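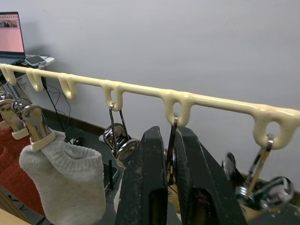
Stougaard Press Forum

Filed under: Media Law / Courts and Reporting

Court closes the Wuvholm Courier hearings to reporters: member discussion

Posted April 12, 2023, by Oddur Frandsen, forum moderator

Members will be aware that the district court in Wuvholm has ordered the remaining hearings in the Courier case to be held without press or public present. The editor of the Courier is charged with unlawful possession of municipal records, following the paper's series on the Piven harbor contract. The order is 31 pages long. It cites the protection of witnesses and the privacy of persons named in the records. The next hearing is set for June.

The moderators invite comment on two points: whether the order is proper under the court's own rules, and whether member publications should file a joint objection. Contributors are asked to confine themselves to the order and to refrain from remarks on the guilt or innocence of the accused.

northdesk_ed
I have read the order in full. The court is entitled to close a hearing when a witness would be placed at risk. It is also required to consider lesser measures first, such as closing the room for one witness only. I can find no passage in which this was done. On that ground alone I would support an objection.

clerk_of_record
With respect to the previous contributor, page 12 does address lesser measures. The judge states that the testimony of the five contract officers overlaps and cannot be heard in parts. One may disagree with that finding, but it is a finding. An objection claiming that the court failed to consider the matter would be rejected quickly, and would do the editor no good.

northdesk_ed
I have returned to page 12 and accept the correction in part. The paragraph concerns the officers. It says nothing of the auditors, the bank employee or the two council members, none of whom appears to have asked for protection. The closure covers them all.

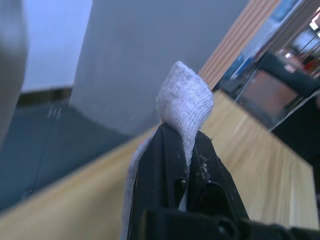 The stronger argument would therefore be that the order is too wide. I would ask the court to open the sessions in which those witnesses are heard, and to release a written record of the others after the names have been removed.

harborline
My publication reported on the Piven contract before the Courier did, and we received a letter from the same prosecutor. We were not charged. I mention this to explain why I can't regard the closure as a simple matter of procedure. The prosecution has described 341 documents as stolen. Many of them had already been read aloud at open council meetings. If the hearings are closed, readers will have no means of learning this from the court itself.

clerk_of_record
That is an argument about the charge. The moderator has asked us to keep to the order.

harborline
It bears directly on the order. Privacy is one of the two grounds given for closing the court, and a document read aloud in public has little privacy left to protect.

Oddur Frandsen
The point is accepted as relevant. Members should nevertheless avoid stating how many of the documents were public unless they can give meeting dates.

wuv_subeditor
I should like to raise the question of cost. The filing fee is 800 for a joint submission, and counsel would be additional. Smaller titles may wish to sign without contributing. Would this be permitted under the forum's terms?

Oddur Frandsen
It would. Signature and contribution are separate. A draft limited to the scope of the order will be circulated to registered titles, and northdesk_ed has agreed to prepare the first version. Titles that prefer to take no part need not reply.

clerk_of_record
I remain of the view that a request for a written record would be granted sooner than any objection. I will sign if that request is placed first.

Reader comments (3)

Firnudel: Is the June hearing also closed to the editor's family? The notice on the courthouse door did not say.

old_typesetter: The order refers to "press and public" without exception, so I would assume that it is. The registry will confirm in writing on request.

M. in Wuvholm: I attended the first hearing, when the doors were still open. Four seats were set aside for reporters and all were taken. I would sign as a subscriber if that is allowed.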